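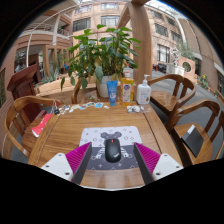
The gripper closing in on a mouse at the Kirnstead open day, with the bottles waiting their turn.

Tidying tips from a machine that charges by the hour

I went to the Kirnstead open day in July to see whether a gripper could teach me anything about clearing a table. The folks from Drukodley had set one up in the courtyard among the potted plants, and they let visitors work it by hand. I came home with a brochure, a sunburn and a few tips.

Clear a landing strip first. Two fingers need room on both sides of whatever they're picking up, and so do yours. Push the bottles and tubes to the back of the table before you start on anything in the middle.

Pick up from the sides. A computer mouse grabbed from the top tends to click on things. Grabbed by the flanks it comes up quietly – worth knowing if your email is open.

Deal with flat things last. Stickers are miserable for a gripper and not much better for a person with short nails. Slide them to the edge of the table and let them drop into your palm.

Stand squeeze tubes on their caps. You already knew this. So did whoever laid out the table.

Clip it or lose it. One binder clip will hold more loose paper than any drawer I own.

Wipe the pads. The demonstrator cleaned the fingertips after every 16 pickups, and said that hand cream would undo a good grip faster than 500 clean lifts. The same goes for jar openers and rubber gloves. Warm water, a drop of dish soap, dry with a towel.

I was told the thing is good for 1000 pickups a day. I managed 7, and dropped the pump bottle twice. Proltville has its own open day next – bring a hat.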